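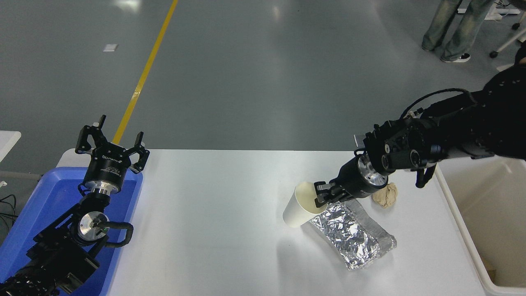 Aino Pitkänen wrote that she had always put her paper cups in with the paper and couldn't see why she should stop now, and would somebody kindly tell her what the foil rule was while they were about it.

Dear Aino, dear all,

Thank you for asking, because I suspect half the list has been wondering the same and the other half (me included, until January) has been cheerfully getting it wrong. I'll put your message in again underneath so that people who joined lately can follow.

> From: Aino Pitkänen
> To: Gunham tidy-up list
> Subject: cups, foil and so on
>
> I've read the new sheet twice and I'm none the wiser. It says "clean paper" in one place and "no cups" in another, and a cup is paper as far as I'm concerned. I rinse mine! Also, is foil to be flat or in a ball? My mother always kept hers flat and used it again. And what about brown paper once it's been scrunched up, does that still count? I don't mind doing it properly but I'd like to be told once and for all.
>
> Aino

Cups first, then. The trouble is the lining. Most paper cups have a thin coat on the inside to stop your tea coming through, and the paper people at Rarkeck can't take it off. So however well you rinse, and I'm sure you rinse beautifully, a cup can't go in with the newspapers. We keep a separate sack for them by the back door in Gunham, and it goes off when it's full. Tip out the dregs, please, and take the lid off. Stack them if you can, as a sack of stacked cups holds up to 196 and a sack of cups thrown in any old how holds hardly anything.

Foil next. Your mother was quite right to use hers again and I do the same with the bit that goes over the roast. When it's finished with, though, Rarkeck would like it scrunched. Flat sheets slide in among the paper and get lost, and little scraps drop through altogether, so I save mine in a jar until I've enough to squeeze into a good fat ball. A smear of grease won't hurt, but scrape off the cheese. If you're not sure whether a wrapper is foil or that shiny plastic stuff, crumple it in your hand and let go. If it springs open again it's plastic, so it goes in the ordinary rubbish.

Brown paper is fine, scrunched or smooth, so long as there's no food on it. I do ask people to open out the balls a little, partly for space and partly because I once found 2 teaspoons and somebody's door key inside one. (The teaspoons are still in the kitchen drawer, if they're yours. The Lindqvist pattern, with the little leaf on the handle.)

I've asked whether we can have the sheet printed again with the cups on a line of their own. It would be cheaper to do a sticker, so it may well be a sticker.

One last thing while I have you: the next sorting morning starts at 10 as usual, and we're short of gloves in the larger sizes. If you have a spare pair at home do bring them along. I'll see to the biscuits.

Warmest wishes,
Hilkka Valtonen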